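**To:** Fatima Iyamu, Cludisach small grants
**From:** Marcelino Barros, Rezende clothing exchange
**Re:** Progress to the end of September

Fatima, you asked for a shorter report than the last one. I have cut the section on hangers.

We have taken in 1031 garments since the grant began and sorted 724 of them. The other 307 are in bags in the hallway, where they greet visitors. Sorting goes slower than I promised in the application, which I wrote on a good day. Every piece gets laid out flat, sleeves pulled straight, cuffs and neckline checked, then folded or set aside for mending.

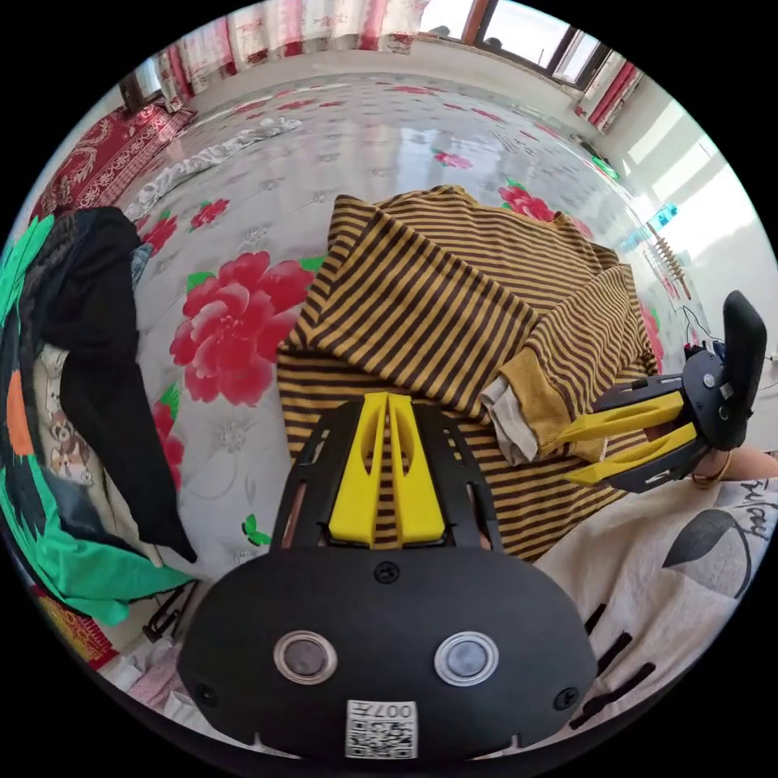 Most of the delay is knitwear and long sleeves. T-shirts can be folded by anyone with a pulse, but a striped top tells on you at once if the sides don't line up — and people do seem to give us a lot of stripes. Edileuza Sampaio has written a one-page folding guide that replaces my four-page one. Output improved the same week, and I am choosing to see that as a coincidence.

We still sort on a bed with a peony cover. The application mentioned a proper table, and the table money is unspent. Two quotes came in, both higher than the line allows. The bed is wide, everyone can reach it, and the cover wipes clean, so I'd like to move $300 from furniture to laundry costs if you agree.

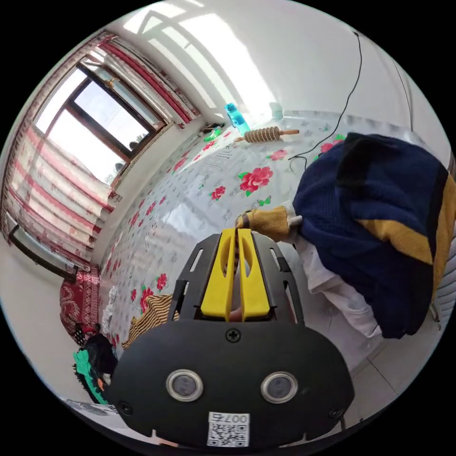
Laundry is where we are over. The budget assumed people would wash things before handing them in. Some do. I've added a polite line to the drop-off notice, and Gilmar Meireles has added a less polite one underneath.

Mending stands at roughly 100 pieces, mainly cuffs, hems and buttons. Inside-out sleeves and stray linings get fixed at the bed now, before they reach the mending pile, where they used to sit for days pretending to be damaged.

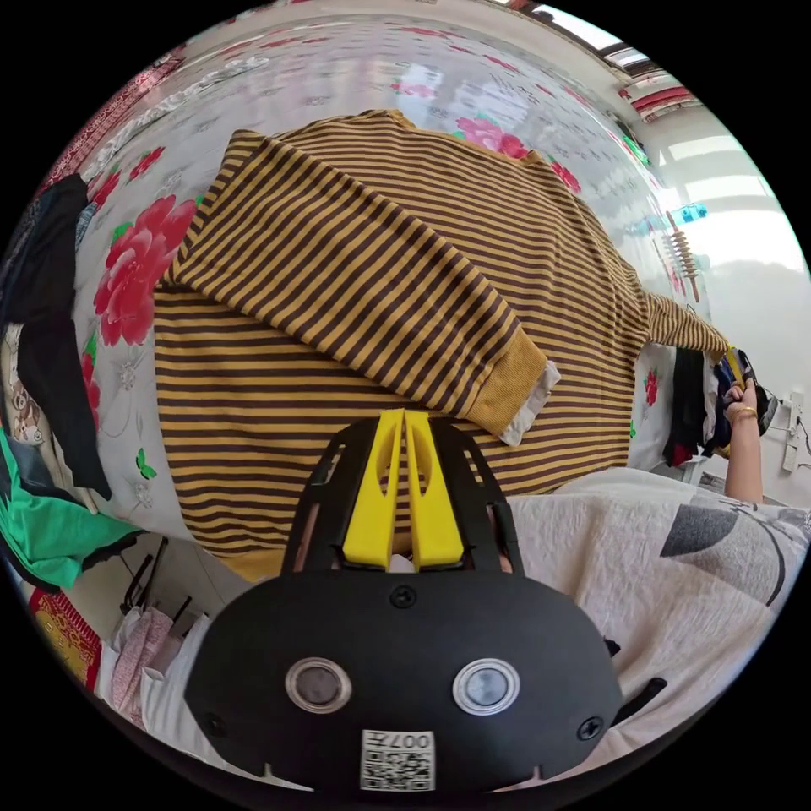
Jeferson Sales, reading the draft, wants it noted that folding the sleeves in first was his idea, that it saves a second pass on every long-sleeved top, and that the guide gives him no credit. Noted.

Still to do before the next report:

- clear the hallway bags
- get a third table quote, from Karico
- settle the laundry line with you

I can call Tuesday after 4 if the $300 needs discussing.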